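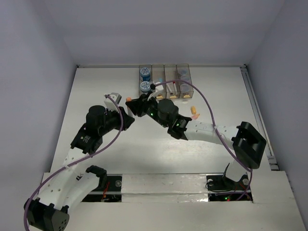 Re: [pulex-dev] Right arm stalls when both policies are active

> We see the right arm pause before closing on items in the tray, only when
> the left arm is also moving. Running Pulex from main, chunk size 16,
> default bus settings. Single-arm runs are fine. Is this inference
> latency or the servo bus?

Bus, most likely. With default settings both arms share one read thread, and the left arm is polled first. If a read times out, it is retried up to 4 times before the right arm gets its turn. The action chunk keeps aging during that time, so the right arm gets stale targets and the rate limiter holds it in place.

To check, turn on bus tracing and compare the read timestamps for the two arms. On our Kitwood branch the gap peaked at 368 ms during a two-arm tray pick. Inference in the same log was flat.

Two changes fixed it for us:

bus.threads = per_arm
bus.retry_max = 1

You also need the Skendumia driver from January or later. Older builds take a global lock on write, so per_arm does nothing.

Please don't raise the stale limit above 400 ms to hide the pause. The gripper will then close on an old pose, and in narrow compartments it hits the divider.

If the gap is still there with per_arm, post the trace and your joint config. I have not tested any of this with the Chevalier planner in the loop.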